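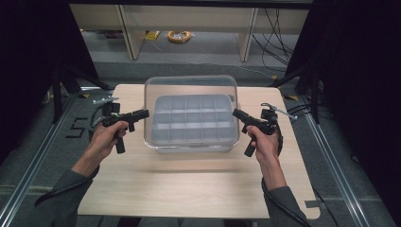
2 June 2022

Second day with the Marikar hand-held kit, and I want to get my thoughts down while they're still in some kind of order, because Olga needs a yes or no from us before the loan period closes in July and I know what my memory is like.

For anybody catching up: the kit is a pair of grippers you hold yourself, one per hand, and you do the task the way you'd want the arms to do it later. Marikar sells the pair with the software for 2726, and the extended support plan is another 740 a year. Nuno thinks the support plan is the part we should argue over. I agree with him, although I'd also say that their support person (Nayeli Marulanda, very patient with me) answered three long emails yesterday and never once made me feel silly.

We're working with the compartment tray in its clear container, on the wooden board. The plan is to start with the tray empty and do nothing but two-handed approaches, then lift and set down, and only bring in small parts once we trust the basics. Raquel would have gone straight to the small parts. She may be right, but I've been burned before by skipping ahead, and the Wamico trial in particular still makes me wince.

Things I like so far. The handles are comfortable, and I say that as someone whose wrists complain about everything. I went most of the morning without wanting to put them down. Starting a new take is quick, and the files come out with sensible names, which sounds like a small thing until you've spent an evening renaming them by hand.

Things I like less. The cables. They pull a little at the wrist when you turn your hands inward, and I catch myself moving to suit the cable instead of the task. Judite suggested running them up the sleeve and over the shoulder -- worth a try tomorrow, if someone will help me get dressed for it. I also find the clear plastic hard to judge when I'm closing in on a wall of the container. I slow right down there, and I expect that hesitation will show up in the data. Would an opaque container be fairer to the kit? Maybe, but the customer at Hindurcombe uses clear ones, so clear it stays for now.

Tally at the end of the afternoon was 239 takes kept. I threw out a handful where I'd bumped the board or started talking to Nuno halfway through (my fault, he was only asking about lunch).

On price, the nearest thing we've looked at is the Givmont set at 1284, and that's for one hand and no software to speak of. Two of those would come to 2568, so Marikar isn't asking much more once you put them side by side. I'd like Olga to see it laid out that way before she sees the total.

To do:

- ask Nayeli if longer cables are available, and what they cost
- try the over-the-shoulder routing with Judite
- Raquel to take a full session so it isn't all my habits in the set
- mark where the container sits on the board -- I keep nudging it
- Nuno to read the support terms properly, including the bit on replacement fingers

Leaning toward yes at the moment, with the cable question still open. Raquel has the grippers first thing tomorrow, and I'll sit with her for the first few takes.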